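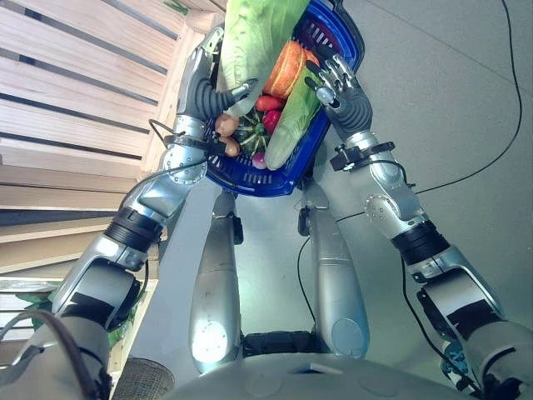 Odari Vegetable Names: what's in here

Hi! I'm Rafia Warraich and I keep a list of what people call their vegetables. It started as a note on my phone (I kept buying the wrong squash for my mother-in-law) and it has grown to 695 rows, so I figured it should have a proper README.

Each row is one name that one person gave me for one vegetable. The file is odari_names.csv and it has 5 columns: name, plain_name, language, who_told_me, notes. Notes is the messy one. I type the way people talk, so expect half sentences and a few recipes.

Where the names come from

Mostly from Noreen Sial and Yasir Talpur, who both cook far more than I do, and from 40 paper slips that Uzma Awan collected for me in September. The slips are typed up exactly as written, spelling and all. Please don't fix them!

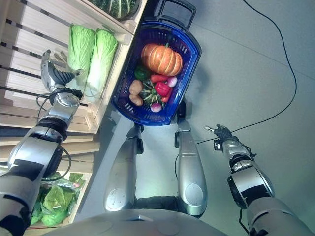 Plain_name is the column I've argued with myself over the most. I wanted one everyday English name per vegetable, but cabbages nearly broke me. Long pale ones with crinkled leaves and wide white bases, like the two side by side on the crate shelf, are "napa cabbage" in my file, and people gave me "Chinese cabbage," "celery cabbage" and "wombok" for the same thing. Those each get their own row with the same plain_name. If someone only said "cabbage" and I couldn't ask again, plain_name is blank.

Known problems

Greens are a mess. Rhonda Gill went through them one Friday and found 4 rows where I had mixed up mustard and turnip tops – two are fixed, and two are waiting on Yasir. Squash is better but still thin.

Using it

Take it, print it, put it on your fridge. If you add names, send me the new rows and tell me who said them, first names are fine. Leave the old rows alone and I'll merge yours in when I next sit down with it.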